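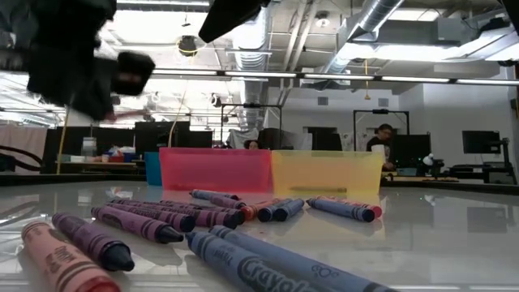 Start with the short bench, before anyone gets comfortable. Last season I coached the Gusthorpe under-17 girls with four healthy defensemen, then three, then a left winger who had once stood near the blue line and was therefore promoted. Ask the room who has done this. Wait for the groans. Then the line changes: I used to plan them in colors on the back of a roster sheet, purple for the first pair, blue for the second, much like the purple and blue crayons up there, and with about as much authority once the puck dropped. Pause. Drink water.

**What we changed**

Shifts got shorter. Forty-five seconds felt cruel to the forwards, who like to finish their thoughts, but tired legs take penalties and we were taking plenty. Tell the Karabulut rink story here – the delay of game call, the parent with the cowbell. Keep it under 2 minutes. It has never been under 2 minutes.

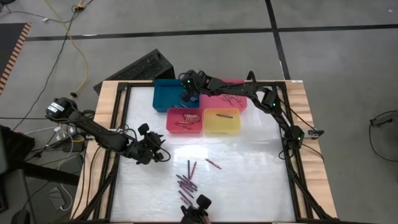 The second change was letting the goalie talk. Ataahua Whitcombe had been quietly seeing every broken coverage for a year and assumed I could see them too. I couldn't. I was looking for my pen. Once she started yelling, we stopped leaving the back post open, and I got credit for it in the Tranetell newsletter.

**If time is short**

Skip the slide on neutral zone traps. Go straight to the drill with 4 skaters and no sticks, and mention that it looks ridiculous for the first week.

**Questions**

Somebody will ask about ice fees. Send them to the Netgate desk by the door.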